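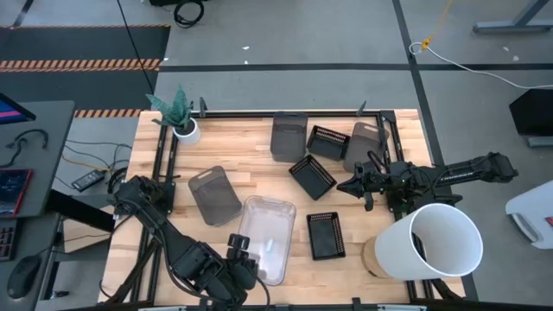
Potted plant, gray bins and black mesh trays on a wooden tabletop.

Gonuvero: A Reader in 14 Chapters
Format: Paperback, illustrated
Length: 290 pages
Reading age: 9 to 12
Publisher: Gollness
Status: In stock

Parnia has lived all her life in the harbor town of Gonuvero. When the ferry stops running in September, she and her dog Ra set out on foot to carry a letter to her grandmother on the far side of the bay. The route takes five days and crosses land she knows only from her father's maps.

Chapters are of similar length and can each be read aloud in one class period. A glossary and a two-page map are bound in at the back. The text is set in a large serif face with wide line spacing.

The first printing is limited to 3000 copies. Paper is acid-free, and the binding is sewn. School orders of 14 or more copies ship with one printed teacher's guide. The guide is not sold separately.

Returns are accepted on unmarked copies only. Click on the title to order or to read the first chapter.

Page updated 11 September 2025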